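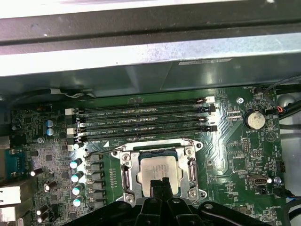
## Speaker notes: Records retention and the county's duty to keep

**Opening remarks (4 minutes)**

Good morning, and welcome on behalf of the Moffat Records Office. My name is Boonsong Klinhom, and I have charge of retention policy for the office and its branch at Kudunstead.

The subject this morning is what a public body must keep, how long it must keep it, and who may decide that a record has come to the end of its life. Department heads received the revised schedule in January. Please have it open at the first table.

*Pause while copies are found.*

**Slide 2. The schedule**

The schedule now lists 1309 record types. The previous edition listed 1025. Most of the added entries come from the planning and licensing departments, whose files were formerly grouped under a single general heading. That heading has been withdrawn and should no longer appear on any transfer form.

Each entry gives a title, a retention period, the event that starts the period, and the action to be taken at the end. The third column is the one most often misread. A period of seven years for a contract begins on the day the contract ends. Staff have sometimes counted from the date of signing, and files have been sent for disposal too early.

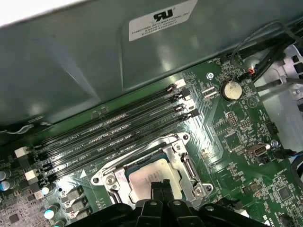
The same rule applies to leases, grants and insurance policies. Where a lease is renewed, the period starts again from the end of the renewed term, and the earlier papers stay with the later ones.

**Slide 3. Legal holds**

A legal hold overrides the schedule. When the county attorney issues a hold, all disposal of the named records stops, whatever their age. Drafts, notes and correspondence are covered as well as final copies.

Only the county attorney may lift a hold. A department that believes a matter is closed should ask in writing and wait for a written answer.

*If asked about the Nekine land claim: the hold remains in force. Do not discuss the claim itself.*

**Slide 4. Boxing and transfer**

Records for long-term storage go to the Wosix building. Sixty-one transfers were returned to departments last year, the great majority for incomplete box lists. A box list must show the record type number, the first and last dates, and the name of the person who packed the box.

Please do not mix retention periods in one box.

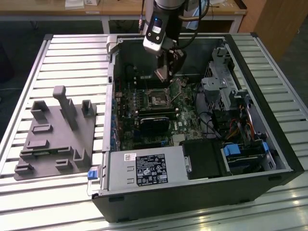 Boxes that hold personnel or medical files must be sealed and marked on two sides. They are to be handed to a member of the records staff and signed for at the door. They may not be left at the loading entrance.

**Slide 5. Approval for disposal**

Disposal requires two signatures, one from the department head and one from the records office. The signed form is itself a permanent record. Email approval is not accepted in place of the form.

**Questions**

*Take questions from the floor first, then those sent in ahead of time by the Kudunstead branch. Requests for changes to a retention period should go to the records office on the blue form, which is available at the back of the room.*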